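Stapler Refill Task: Fault Gallery

Kesell bench, Gukari project. Page kept by Amado Castillo.

The Gukari arm learns desk jobs from recordings of a person doing them by hand. The stapler refill was added in April and withdrawn on a Saturday, after the arm closed a stapler on its own fingertip pad and kept pressing. Force at the wrist reached 70 newtons. The limit in the task file was 48. The stop came from the operator's button and not from the software. No one was hurt. The pad was cut through and the stapler base cracked.

The pictures show the job done by hand, with notes on the matching part of the fault. Click a picture for the larger size.

1. Two-hand hold, stapler on its side 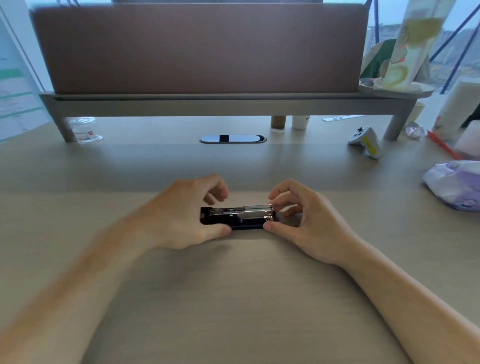 2. Reach and grip

One hand on each side of the stapler is the pose the planner looks for before it allows a squeeze. On the day of the fault it accepted the pose with the left finger 4 mm too far in, under the top arm. The position check passed because it measured the wrist and not the fingertip. Navarrete, who supplied the wrist sensor, confirmed from the log that the readings were good the whole time. The controller had them and did not act on them.

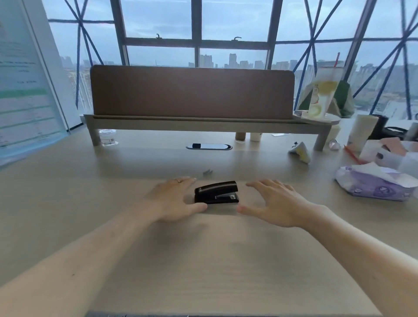

The force limit was being read from the wrong task. Lerik, our task scheduler, loads limits when a job starts, and the refill job had been restarted from the middle after a dropped part. On a restart the old limits stayed in memory, in this case those for pushing a drawer shut. Dropped parts are common in this job. A strip of staples like the one lying on the desk beyond the stapler is small, gray and low to the surface, and the arm's depth reading loses it easily. Each loss led to a restart, and each restart kept the wrong limit. The fault could have come up on any of them.

Changes made

Lerik now reloads all limits on every start, including a restart. If the file cannot be read, the arm does not move.

The pose check uses the fingertip position. Tolerance is 2 mm.

A second force limit is set in the arm controller itself and cannot be raised from a task file.

After a dropped part the operator has to clear the job by hand before it will run again.

Still open

The cut pad left a scrap inside the gripper joint, found when the finger was taken off for repair. The joint turns freely but has not been load tested. The spare finger is fitted for now.

The refill job stays off the run list on the Kesell bench until the load test is done. Drawer and cup jobs are running with the new limits. Log files for the fault are in the Gukari folder under "refill stop". Corrections to this page go to Amado Castillo.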